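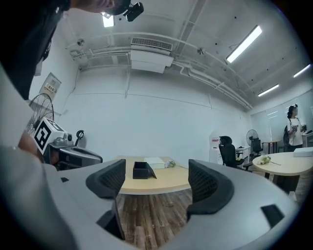 Slide 1. The room at Kirkik, with the fan by the wall and the air conditioning unit under the ceiling.

Speaker notes: keeping a plain workroom comfortable

Good morning, and thank you for coming. I wait until the people at the back have a chair.

My talk is on air in small rooms. I work for Osemow, where we look after rented workrooms, and the one on the slide is at our Kirkik address. I want to talk about a room like this because most of you have one. The walls are white and plain. The ceiling is open, so you see the pipes and conduits going over it and along the top of the walls. Many tenants ask us to close such a ceiling with panels. I usually advise them to wait one summer first.

(Leave the slide on. Point to the ceiling.)

The open ceiling gives you more air above your head, and the warm air has somewhere to go. It also gives you more sound. In Kirkik we got two complaints on echo in the first month, both from people who make telephone calls. We hung a heavy curtain at the door side and the complaints stopped. I can not promise the same for your building.

Now the air conditioning unit. It hangs from the ceiling and has a grille with slats. Please look at where your own unit is before you put the desks. The usual mistake is that the desks are drawn first on paper, in nice rows, and then one person must sit all day in the cold stream. This person brings a scarf in July. Then this person covers the grille with cardboard, and the other side of the room becomes too warm.

Ask the room: who has seen cardboard on a grille? (Wait for hands. Do not hurry.)

The standing fan. People laugh when I speak of fans, but it is the cheapest thing in my budget and I defend it every year. A fan does not make the air cold, it moves it. We keep ours against the wall, so that the cable does not cross the walking path. The round wire guard must be cleaned. We do it every eight weeks, with a soft brush, and the plug is out of the socket before we start. At our Wirgate rooms we forgot it for one whole season, and the smell of dust when the fan was started again was not pleasant for our visitors.

(Drink water. If the time is already past half, skip the next part on noise.)

Noise. The fan on its low step is accepted by almost everyone. On the high step people begin to speak louder, and they get tired without knowing why. My rule is low step in working hours, high step in the lunch break with the door open.

The sign. Above the fan there is a small sign on the wall, beige with red letters. I say only one thing on signs: keep the furniture and the tall plants away from them. In room 304 at Voicu a cupboard stood before the sign for a long time, and the new tenants did not know it was there.

Costs. I do not show a table today, the prices change too fast. If you have money for only one thing, pay for the service of the ceiling unit before the warm months. Call in March, in May all the companies are full.

Questions. Somebody will ask on opening the windows while the unit is running. Answer: two times in a day, wide open, with the unit off, then closed again. If they ask on humidity, say that I will send the sheet by e-mail. The list for addresses is at the door, please write in clear letters.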